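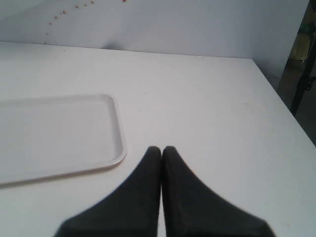

Goodwin

# tray-on-table, a small README

Hi! I keep this folder for the tray sorting clips, and I finally sat down on May 7, 2026 to write up what's in it. The table is white, the wall behind it is close to white, and the tray (shallow, rounded corners, low rim) is white too, so you mostly find it by the shine along the rim and the little shadow next to it. I like that a lot, but it's hard on anything that hunts for edges!

There are 80 clips in 11 folders. Every one starts with an empty tray, and then the small stuff goes in: buttons, clips, pen caps, whatever I had in the drawer in April. I wiped the table between folders and still missed specks, so please don't file those as objects.

Labels are in labels.csv, one row per clip. Folder 3 has 2 clips with the rows swapped, and I'll fix that in the next upload. Use any of it however you want, just keep this file with it.

Related
Womard drawer set
Nudance cutlery sorting
Grallthorpe desk tidy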